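Caring for old paperback novels at home

31st October, by the Claleo book corner

I have many old novels, most of them French and bought second-hand, and I want to share how I keep them in good condition. My oldest ones are paperbacks with thin yellow paper, so I had to learn slowly.

Keep the books out of direct sun. The color of the spine goes first, and after one summer it is too late. A shelf on an inside wall is better than a shelf on an outside wall, which can be damp.

Do not push the books tight together. When you take one out, do not pull it by the top of the spine. Push the two neighbors back a little and hold the book in the middle.

For dust I use a soft dry paintbrush, always from the spine to the outside. I do it in April, when the windows can be open.

If a book smells of cellar, put it in a closed box with a small open dish of baking soda. The soda must not touch the paper. Leave it for 5 days, then smell again. My copy from Julleo needed this 3 times.

Loose pages: use a very thin line of white bookbinding glue, put wax paper on both sides, and place a weight on top for one night. Please never use kitchen tape. It becomes brown and it eats the paper.

Some novels have pages which were never cut. Open them with a dull table knife, a sharp one runs into the text.

Write the title and year on a paper strip and not on the cover. 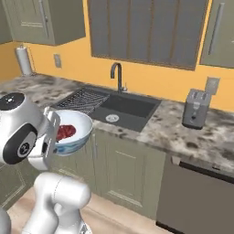
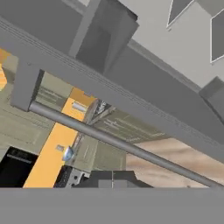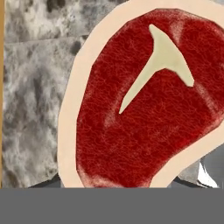
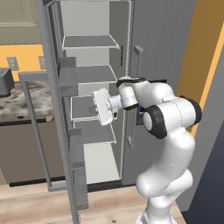 Computer-rendered pictures. First: bowl with blue pattern. Last: refrigerator, open.

Contact Claleo | Copyright Claleo, all rights reserved | Back to top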